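Towel folding with a single arm: how to assess whether it is ready for the laundry room

A towel is the usual first test for a machine that is meant to do household chores. It has four corners, it does not break, and most people know what a correct result looks like. It is still a hard job for one arm. This page sets out the bench procedure we use at Drurkura and explains how to judge the outcome.

What you need

One arm with a two-finger gripper, fixed at the edge of the work surface. A plain surface in a colour that contrasts with the cloth. A terry towel of ordinary household weight, with its care label left on. A stopwatch and a written record sheet.

Step 1. Set the start state

Drop the towel from elbow height and leave it as it lands. Do not smooth it. A towel laid flat by hand makes the first half of the task disappear, and results obtained that way should be reported separately.

Step 2. Find a graspable point

The software needs a corner or a free edge. In a crumpled towel most of what looks like a corner is a fold. Set a limit on the number of regrasps before you start and write it down. Aksel Bisgaard's original sheet had no limit, and one run at our Kjærgaard site was left going through most of a Sunday.

Step 3. Grasp, lift, lay down, release

Keep the lift low. A high lift opens the cloth, but it also lets the free end swing, and the next position is then harder to predict. Record each grasp as one line on the sheet.

Arm and towel at four points in the work:

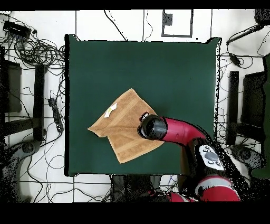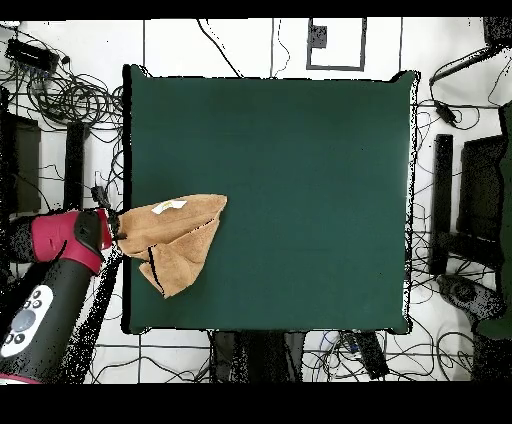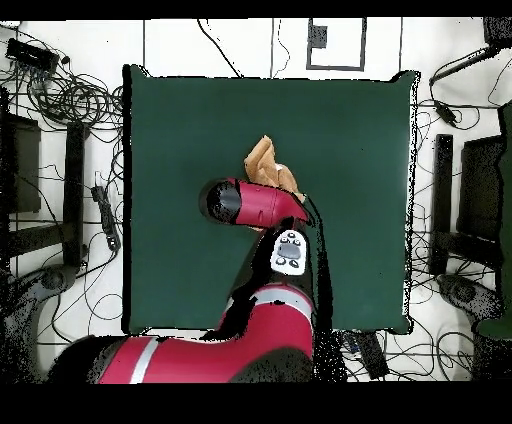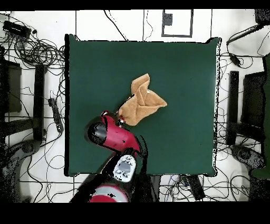 Step 4. Score the result

Scoring is done on the final shape only, after the arm has withdrawn. Measure the gap between matched corners and the height of any ridge along the fold. Check also which face is uppermost. The small white label seen in the first two pictures is useful here, as it gives the scorer a fixed reference on a cloth that otherwise looks much the same from either end. Woven stripes serve the same purpose if the towel has them. Do not let the software use the label as a cue unless every towel in your test set carries one.

Step 5. Repeat with the same settings

A single good fold proves very little. Our current set holds 3000 attempts, of which 2932 were completed without a person stepping in. Of those, 1851 met the corner tolerance. The remainder were finished, in the sense that the arm stopped and reported success, but a person would have folded them again.

Reading the figures

Completion rate and acceptance rate are often quoted as if they were one number. For a household machine the second is the one that matters. Time should be given next to it. Our median for an accepted fold is 47 seconds, with the start state described in Step 1.

Gunhild Kárason, who runs the trial laundry at Flulturville, applies a simpler rule: if an operator has to look at the stack, the operator's time is charged to the machine. On that basis a single arm does not yet pay for itself on towels. It comes closer on small flannels, where one grasp can be enough.

Common faults

Gripper closes on two layers: reduce the approach depth and retry from the side.

Towel slides during the fold: lower the drag speed before changing the surface.

Arm hides the corner from the head view: withdraw fully, take a new reading, then plan again.

The record sheet and the tolerance table are kept with the Clidavura test notes. Fitted sheets are covered separately.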